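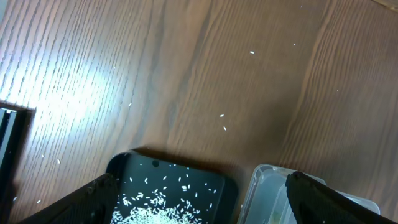 Speaker notes - Recasting an old play for a small stage
Talk for the Uden theater evening, 18 March 2025

Opening (keep it short)

Thank Candela for the introduction. Say that I directed the production and Candela Palacios wrote the new version, so questions about the lines should go to her.

The play is The Miller's Debt. In the old text, a miller named Lozano borrows money from a stranger, loses it, and has to give up his son. Our Lozano is a woman, and the child is a grown daughter who gets a say in the matter. We open in June.

Ask how many people have seen the old version. Wait for the hands.

Why we changed the lead

We did not start out wanting to change the lead. Severino Collado was going to play the miller and we had a first reading with him in the part. He read well. The trouble was the wife, who has 26 lines in the whole play and spends most of them asking her husband to come to bed. Candela went home and swapped the two parts to see what would happen. Severino now plays the husband and says he has never had so little to learn.

Read the two versions of the mill speech here, old one first. Don't do the voices.

Point to make after reading: only two words are different, and the room hears it as a new speech. When a man says "I owe it to my name," people take it as pride. When our Lozano says it, the first question in rehearsal was which name, her father's or her husband's. Candela kept the line and built the second act around that question. 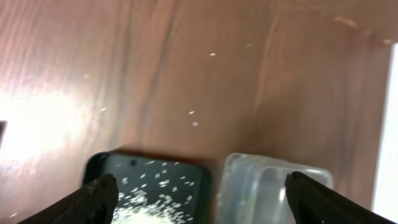 What we kept

The stranger is still a man and still polite. Several people told us to make him a woman too. We tried it for one evening and the bargain scene turned into a family quarrel.

The songs are the same. There are fewer of them, and the harvest song moves to the end.

We also kept the length of the bargain scene. It runs 25 minutes with no exit and no music. Mention that the first readers wanted it cut and that I was one of them.

(If time is short, skip to the part about money.)

Working at the Zurklow

The Zurklow is a narrow stage with the audience on two sides. You can't hide an actor there, and you can't bring on a mill wheel. We dropped the wheel, the sacks and the painted sky. The sound of the mill comes from the cast, offstage, until the daughter tells them to stop.

Lighting is plain. One state for the house, one for the road - the change between them is slow, so tell people to watch for it.

Money and rights

The old text is out of copyright. The translation we had been using was not, so Candela worked from the original. Feturine, our co-producer, is paying for the rehearsal space and the printed script. First printing is 500 copies, on sale at the door.

Pause for questions on this part, then move on.
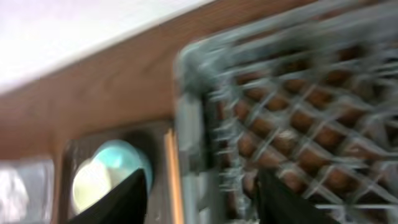
Tabletop and gray crate.

Last part - the daughter

Inés is silent in the old play. In ours she reads the contract out loud, all of it, including the dull clauses. Explain that Candela would not let me trim it.

Read from "Whose hand is this?" to the end of the page. Hand over to Candela for the question about the ending. Remind people that scripts are at the back and that the bar closes early.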